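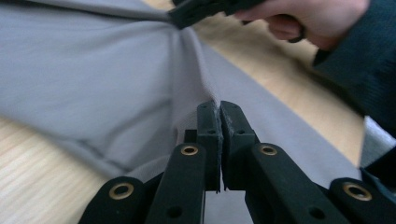 Murray Lavoie thinks the size is too thin, and said so before I'd even got my coat off: the ink from his dip pen had feathered all the way along the bottom line of the test sheet, and he was of the opinion that we'd been stingy with the gelatin again.

17 November 2024

Well, he may be right, and I'd rather write it all down while it's fresh than argue about it over the vat. The sheets he tried were from the August batch, the cotton and flax mix we made for the Provside order (576 sheets, to be used for a handwritten songbook, bless them, so feathering is the one thing we can't send out). They dried up in the loft through the summer and have been resting in the long cupboard ever since, and I was so pleased with how they looked that I put off sizing them far longer than I meant to.

What I did this morning: soaked the gelatin in cold water until it was good and swollen, then warmed it slowly in the enamel pot over hot water. The first bath was 2 percent by weight. I dipped 11 sheets in it, one after another, holding each by the short edge and letting it slide in at a slant so no air got trapped beneath. Twenty seconds under, out, drip, then onto the felts. A light squeeze in the Voser press, and I do mean light! Last time I leaned on the handle the way I would for fresh sheets and pushed most of the size straight back out again, and I still wonder how much of our trouble over the years has come down to nothing but that.

Then the second bath, with the same gelatin made up a bit stronger. I didn't weigh the extra properly, which I know, I know. I topped it up from the same jar with the wooden scoop, a level scoop and then a scant one, and wrote "stronger" on the tag in pencil. If this turns out to be the good one I'll be kicking myself, so I'm going to redo it on the scale before anything goes near the main stack.

Some things I noticed along the way:

- The bath cools faster than you'd think once you start dipping, and the last few sheets came out with a faint skin on the surface near one corner. Keep the lid on between sheets, and put the kettle back on sooner.
- The flax-heavy sheets drink up the size much more quickly than the others. They went dark right away.
- The Steltonano felts leave less of a weave mark than our old ones, but they grab at the wet corners. Peel from the long side, slowly.
- I'd like to try a pinch of alum next time, though I'm nervous about it in a book that somebody hopes to keep for a long while. I'll ask before I try it on anything but scraps.

Cù sent over a bottle of her walnut ink, which is thinner than Murray's black and will find any weak spot in a sheet. I tried it on one of the older unsized offcuts for comparison, and it ran like tea on a napkin, so at least we know what the worst looks like. No pen goes on today's sheets until they've dried all the way through. I've hung them in the back with the window open a crack and the heater off. It will be slow, but when we hurried the drying for the Christmas cards they cockled so badly that we had to damp and press the lot of them again, and I never want to spend another week that way.

Murray, if you're reading this ahead of me, please leave the ones with the blue thread alone. Those are the stronger bath. You can have any of the others once they're dry, and please use the same nib on all of them, and write your name and the date at the top as you did before so I can compare the loops.

Still to do: order more gelatin, find the lid that fits the enamel pot, and wash the felts in plain water with no soap.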